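Budgeting a second two-arm cell, what did you forget to plan for?

Started by gantry_tess, Jul 27, 2026

gantry_tess
We run one enclosed two-arm cell and have approval to price a second. My boss wants a number by August. The quote from Viltow covers arms, grippers and the base. It does not cover the frame, the wall panels, cable management, spare fingers or the things we handle. I have 900 set aside for all of that and I think it's short. Current cell:

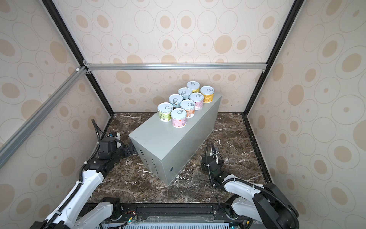 Cable management is the line I got wrong last time. I put down 100 for both arms and spent it on the first one. Each arm needs its own conduit with enough slack to loop at the wrist, plus ties and brackets, and the ties get replaced often. I'd like a real figure this time. What are people paying?

mottram88
Double it and move on. I'd worry more about the frame. We bought ours from Zondton as cut extrusion and the brackets were priced separately. We went through 32 of them on a small cell. Check if your quote says "hardware included."

Tonantzin Escobedo
I disagree on the frame. Buy long stock and cut it yourself if you have a saw. What I'd put money into is spare gripper fingers. Ours from Tidon had a six week lead time and we sat idle for most of it. Order two sets with the arms.

gantry_tess
Two sets seems like a lot for a line we've never had to use. Our fingers do touch hard surfaces though, so maybe one.
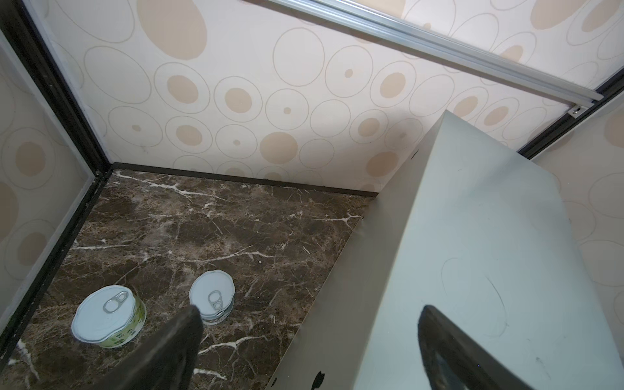
Wrist view, same cell. Two cans on the floor, right finger against the panel.

mottram88
One set is fine. She's handling cans, not castings.

Tonantzin Escobedo
That right tip is pressed up against a board. I'd still buy two. The second set costs less than a week of waiting.

palletjack_ron
Does the 900 include the wrist cameras? Ours came on a separate invoice from Ibarra, another 900 before cables. Purchasing was not happy.

gantry_tess
No, and I hadn't checked. Just looked at the Viltow quote and they aren't on it. I'll ask for a revised one and post the total when I have it.

mottram88
Ask about shipping while you're at it. Ours was quoted to the dock, and getting it off the truck was on us.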